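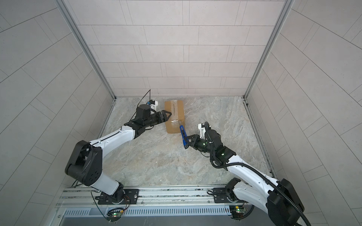
Small carton, taped along the top seam and down the front face.

12 November 2025
Glue and tape bench, cont.

Second round of the carton closure tests for the Tindbridge order. Question is still whether we can drop the water-activated paper tape and go back to a clear plastic tape for the small size, or whether we keep paper and put up with the slower bench.

Stock on hand this morning: two clear tapes (Movus and Pluten), one reinforced paper tape (Chantharasri), and the end of a roll of the old beige stuff, which I am not testing. All rolls had been in the room overnight. The Pluten roll has a crushed core on one side and does not sit straight in the hand dispenser. Swapped dispensers, same thing, so it is the roll.

Procedure same as last time. Fold minor flaps, fold major flaps, one strip down the center seam with an overhang on each end, rub down with the plastic squeegee, two passes. Leave flat for the dwell time, then pull one end by hand scale at a right angle and write down the peak reading and what failed (tape off board, fiber tear, tape snapped). Fiber tear is what we want.

Load for the stacking part is 20 lb on the lid, left over the lunch break. Used the sand bags again. One is leaking at the corner and needs a new inner bag before it gets weighed for anything that matters.

Notes by tape:

Movus clear. Goes down well if you rub it. If you don't rub it, the ends come up on their own after a few minutes, mostly where the tape goes over the edge and onto the panel. Partial fiber tear on most pulls, clean release on the ones where I skipped the squeegee on purpose. Noisy off the roll.

Pluten clear. Thinner, quieter, tears crooked. Let go cleanly too often for my liking. Could be the recycled liner – this batch of board is dustier than the last and there was gray on the adhesive every time. Wiped a few seams with a dry cloth before taping and the pulls got better, but I would not want to ask anyone to wipe cartons all day.

Chantharasri paper. Full fiber tear every time once it had set. Poor if pulled right away, as expected. Took 62 seconds from wetting before I could no longer slide it with a thumb, which is slower than in February. Water in the brush tank was cold, so rerun with warm water before blaming the tape.

Overhang: went back and forth on this. The short overhang looks neater and saves tape, but all of the lifting starts at the ends and the short ones lift first. Staying with the long one. Over 1,000 cartons the saving would be about two rolls, not worth a single one opening in transit.

Stacking: no seams opened. One lid bowed in the middle under the bags and stayed bowed. The board on that one had a crease across the flap before I started, and I should have set it aside.

Sachiko Kudo stopped by and asked if the pull test at a right angle tells us much, given that cartons in a truck mostly get squeezed and sheared. Fair point. She suggested hanging a weight off the panel so the load runs along the tape, and leaving it over a weekend. Needs a clamp that won't crush the flute. There may be one in the drawer with the old book press parts.

Room was dry again. The humidity gauge by the door has a dead battery so no reading for today, sorry to whoever compares these later.

To do:
– batteries for the gauge
– send the Pluten roll back, or at least photograph the core
– warm water rerun on the paper tape
– shear rig, rough version, scrap wood is fine
– ask Tindbridge if the 500 units in the first shipment go out on pallets or loose
– new inner bag for the sand

Readings are on the clipboard, not typed up yet. Squeegee is back on its hook.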